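Clarkard Residents' List
Subject: Re: Hand washing towels without a machine
Date: Sep 11, 2026

On the list, a resident in the Delaunay block wrote:

> Our machine has packed up and the repair firm can't send anyone
> for 3 weeks. I can manage shirts and underwear in the kitchen sink
> but the bath towels are beating me. They weigh a ton, they won't
> rinse clean, and after a day and a half on the airer they smell
> like a pond. I don't want to pay launderette prices for towels.
> Has anyone done this for any length of time? Also, is it worth
> buying one of those Pelura hand spinners, or are they a gimmick?
>
> Second question, separate: does anyone know if the drying room on
> the ground floor is open again?

We did without a machine from March until the end of the summer, so I can answer most of this. I'll take the towels first.

Don't do them in the sink. A kitchen sink is too shallow for a bath towel and you end up washing it a corner at a time. Get a bucket with a decent handle, the sort sold for mopping, and keep it for laundry only. Ours came from Flarketti on the parade. They had round and square ones and I'd go for round, as the grit doesn't collect in the corners. One towel per bucket. If you put two in, the middle of the bundle never gets any water through it.

For soap, use much less than you think. A level dessertspoon of powder is plenty for one towel. Most of the smell you describe is likely to be soap left in the loops. I was using a full scoop to begin with and the towels dried like cardboard. Soak for half an hour in warm water, push the towel up and down for a few minutes, tip the water out, then rinse until the water stays clear when you squeeze. With a light towel that is normally three rinses. The dark ones go on letting out colour for ages, so go by the suds and ignore the colour. 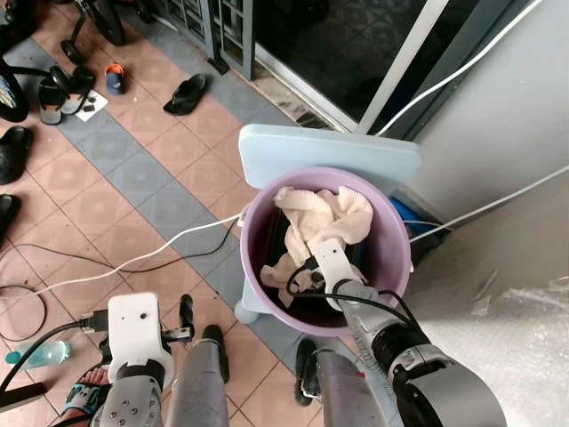 Height makes more difference than any of the above. I started with everything on the floor and my back was bad within a week. Then I tried it on the edge of the bath, which was worse, and knocked a full one over. A low plastic stool is the answer, and it wants a flat square seat bigger than the base of the bucket, like the pale blue one under the lilac bucket, so there is a bit of seat showing past the bucket and you aren't balancing it. Check what it will hold before you fill up. There is normally a figure moulded on the underside. I only ever half fill ours. Do it on a tiled floor if you have one, and clear the shoes out of the way first. Ours live in the hall and I soaked two pairs before I learnt.

Wringing: don't twist a big towel from end to end, it pulls the hems out of shape and hurts your wrists. Fold it in half and then in half again, and press it down hard against the side of the bucket with the water tipped out. Then hang it over the bath for an hour and let it drip before it goes near the airer. After that, roll it up inside a dry towel and kneel on the roll. You will be surprised what comes out.

On the airer, one towel needs two rails with a gap between, so the air gets up the middle. If you drape it over a single rail the two halves touch and that is where the pond smell starts. Window open a crack even if it's cold.

The Pelura spinner - I borrowed one for a fortnight. It works for socks, T-shirts and tea towels. It will not take a bath towel unless the towel is very thin, and with anything heavy in it the drum goes lopsided and walks across the worktop. I wouldn't buy one for three weeks. If you see one second-hand that's a different matter.

If you have a lot to get through, swap to smaller towels until the machine is back. We put the bath sheets away and used hand towels and a couple of old thin ones, and it halved the work.

Drying room: it was open when I went past last week, but only the left-hand side. The code on the door has been changed and the new one is on the sheet by the post boxes. Pegs are not provided any more, so take your own.

One thing I never solved is bath mats with a rubber back. If anyone has a way of washing those by hand I'd like to hear it, as we have still got one I gave up on in the cupboard.

Flat 108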